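Robot arm gets a trial at clearing tables, and is still slower than the staff

7 August 2026

A catering supplier that has spent the past year teaching a robot arm to tidy up after lunch says the machine can now pick up most of what people leave on a table, but is not ready to work a shift by itself.

Kollura, which supplies tableware and cleaning services to office canteens, published results from its table-clearing project this week. The arm made 3411 attempts at picking up an item during July. The firm counted an attempt as a success only if the item was lifted, moved and put down in the right place without help. It managed that 3000 times.

The remaining 411 attempts were a mixture. Some items were dropped, some were knocked over before they could be held, and some were put in the wrong place. The firm has not given a breakdown but said cups made up more of the failures than anything else.

"Cups look easy and they aren't," said Mirta Farías, who runs the project. "A paper cup has almost no weight, so a light touch in the wrong spot pushes it along the table. If you squeeze it harder you've got a crushed cup and, in a real canteen, a puddle."

The team tried closing the gripper around the outside of the cup, which worked on stiff plastic beakers but left paper ones bent. It now prefers to take hold at the rim. Farías said this was slower to line up but spoiled fewer cups. 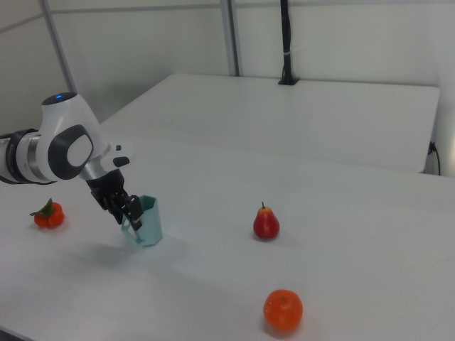

The gripper at the rim of a paper cup. Photo: Kollura

Fruit was included because it turns up on canteen tables at the end of lunch and has to be sorted from the rubbish. Round shapes gave the arm little trouble as long as they stayed still. Pears were harder, as the arm had to choose between the wide part and the neck, and a poor choice tended to tip them over. The software that makes that choice comes from Clivico, a smaller company which joined the project in the spring.

Speed is the main complaint. In a side-by-side test, the arm took 600 seconds to clear a set of tables that a member of canteen staff cleared in 200. The staff member also wiped the tops down in that time. The arm does not wipe, and there are no plans to make it do so this year.

It also cannot stack. A person clearing a table will put one cup inside another and carry the lot away in one trip. The arm takes things one by one, and each pick starts with a pause while the software works out where to put the fingers. Farías said that pause had been cut since the spring and that there was more to come off it, but she would not put a date on the machine matching a person.

"I get asked when people can have one at home," she said. "A kitchen table has post on it, a phone, somebody's keys, half a sandwich that may or may not be finished with. We're not near that. Plain tables with a short list of things on them, we can do that fairly well."

Yeoh, which runs canteens in three business parks and has agreed to host the next stage, said it had no intention of cutting jobs over the results. It wants to see whether an arm could deal with tables late in the afternoon, when few people are working and slow clearing matters less. The arm would be fixed in one place and trays brought to it.

That arrangement removes one of the bigger problems, which is getting the machine from table to table through a room full of chairs. It also means that someone still has to fetch the trays.

The Yeoh trial is due to run at its Clirketden site, with a member of staff on hand throughout to stop the arm if needed. Crockery will be added to the list of items for the first time, beginning with side plates. Cutlery has been left off after early tests in which the gripper struggled to get under forks lying flat.

Kollura said it would publish figures from Clirketden in the same form as the July ones, including the failures. It has not said what the arm would cost to buy or hire.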